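Risance Opens Gripper Comparison Results to All Labs

TARNURA, August – Risance today released the full results of its summer gripper comparison, a side-by-side trial of two finger designs on one of the trickiest household jobs we know: picking up folded towels. We're thrilled with how much we learned, and we want other teams to have all of it!

The trial covered 858 grasp attempts at our Tarnura workshop, 434 of them with ridged finger pads and the rest with smooth ones. Every attempt used the same arm, the same controller settings and the same wrist camera view, so the pads were the only thing that changed between runs. 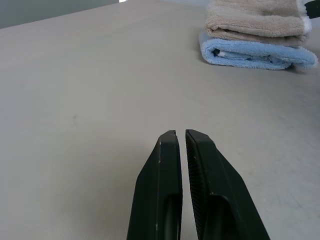
Wrist camera view of the ridged pads, with folded towels at the far side of the table.

Soft goods are hard on a gripper. A plush fold gives way when you push on it, and two stacked towels like to travel together. The ridged pads did better at taking just the top towel, especially when the fingers came in low and closed slowly. Smooth pads let go more cleanly, and they left the pile neater on almost 100 of the placements we scored. We didn't expect that, and it has already changed what we want to try next.

Lasico machined both sets of pads, and Sulemana wrote the scoring software. The download includes wrist video, grip force logs, pad drawings and our scoring sheet, along with the runs that failed (there are plenty, and they're some of the best viewing).

A second round with thinner fingertips begins this fall. Labs that would like their own pads included can write to the Risance test team through our website.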